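Open-topped bin

An open-topped bin is a rigid container with four walls, a floor and no lid, used to hold loose goods that are picked out or tipped from above. Bins are made of wood, sheet metal, wire or plastic. A bin differs from a crate, which is normally closed for shipping, and from a hopper, which empties through the bottom.

Wooden bins were common on farms and in mills long before metal ones. In the town of Gretine, apple growers used slatted bins holding 500 pounds of fruit, and a town rule of 1885 required each one to carry its empty weight in paint. Many were broken up for firewood when they wore out.
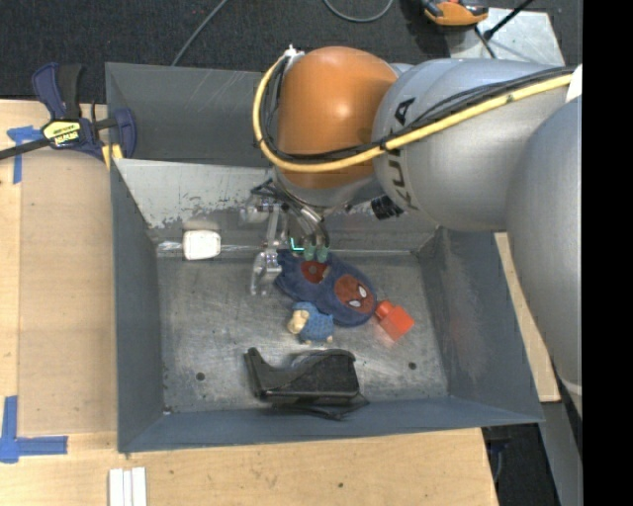 M. Furukawa
Contributing Editor, Trades and Household Goods

Metal bins came into wider use as steel sheet became cheaper. The Skernato works in Gretine listed 41 sizes in its catalog, most of them with rolled rims – a plain cut edge was sold at a lower price. Gray was the usual color, though buyers could order bare metal.

Common faults are bent rims, split corners and rust along the floor seam. Small dents are usually left alone. Farm bins are emptied and washed before the harvest, often in May, and stored upside down under cover.

See also: Barrel; Crate; Hopper; Trough

Last revised Apr 23, 2002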